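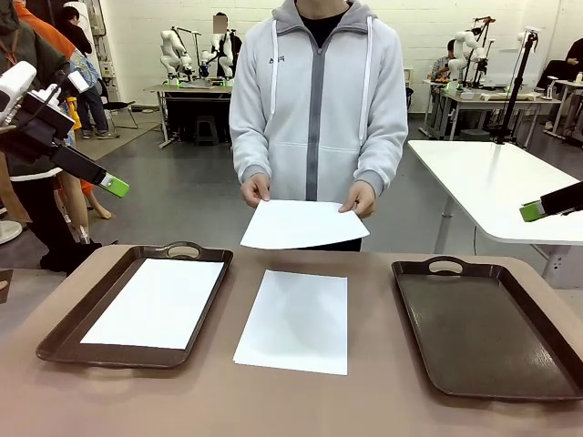 I've been wanting to write up the paper task for weeks, and the numbers are finally in! We've been teaching a two-armed robot to move single sheets of paper between serving trays, and paper is a wonderful pain. It bends, it slides, it sticks to its neighbor. Our old policy (trained on clean demos only) managed 49 of 54 trials with stiff cardboard and then fell to pieces on plain printer paper.

So we tried something we've been calling Flindwood. A person resets the sheets between tries, and we stopped being tidy about it. One sheet in a tray, one flat on the table, one tray with nothing in it, whatever. We also kept the fumbles in the training set, as long as the operator recovered from them.

With 6 extra hours of that messy data, printer paper failures dropped to 3 in 54. Three! My favorite part is the little second pinch it does when the first one misses (I watched that clip far too many times). Next up is tissue paper, and I'm a bit scared of it.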